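Postis Singing Studio
Progress report to the Rennie Fund
February 20, 2021

Hi all,

I promised you a proper update once the January classes were done, and they're done, so here goes!

When you gave us the grant, the plan was a season of vocal coaching for young singers, ending in a concert at the Pletano hall. The hall is still closed to audiences, so I moved nearly everything online and kept the small one-on-one lessons going where we could do them with the windows open. We have 17 singers enrolled (the same number we started with in the fall, which I'm quietly thrilled about), and between them they had 44 lessons in January. A couple of those were makeups from December, when half the sopranos had colds.

The repertoire has shifted a bit from what I wrote in the application. I had down a lot of duets and a big closing ensemble, and duets over a video call are a misery – the delay makes everyone drag, and then they get cross with each other. So we've gone heavily into solo songs. The younger group is on Italian art songs, the older ones are doing Schubert and some Fauré, and two brave mezzos asked for Handel. I said yes right away. Their Italian vowels needed a lot of work and they're getting it.

What I didn't expect was how much the singers would learn from listening back to themselves. Everybody sends me a recording the night before a lesson, and I write notes on the score before we meet. Breathing is much better across the board. Diction in German is still patchy, and I'd like to spend most of March on that.

On money: we've spent $1000 of the equipment line so far, mostly on microphones and a decent pair of speakers for the studio. The Custex accompaniment tracks came out of the music budget as planned. The pianist's fee for the concert hasn't been touched, and I'd like your okay to carry it over to the spring if the hall stays shut. 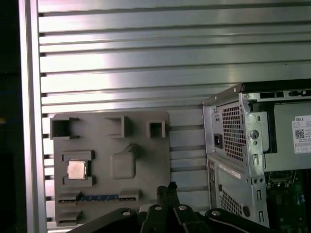

Dark gray board with three raised sockets, against the slatted aluminum panel.

Next up is a masterclass by video with a guest soprano. All the singers want to perform, so I'll have to split it over two evenings or we'll be there until midnight. After that come the mock auditions, with three of our seniors applying to music programs this year. They're nervous and so am I!

I need two things from you: a yes or no on carrying over the pianist's fee, and the new reporting form, as the link in your last email took me to the old one. The full lesson log is ready whenever you want it.

Warmly,
Director, Postis Singing Studio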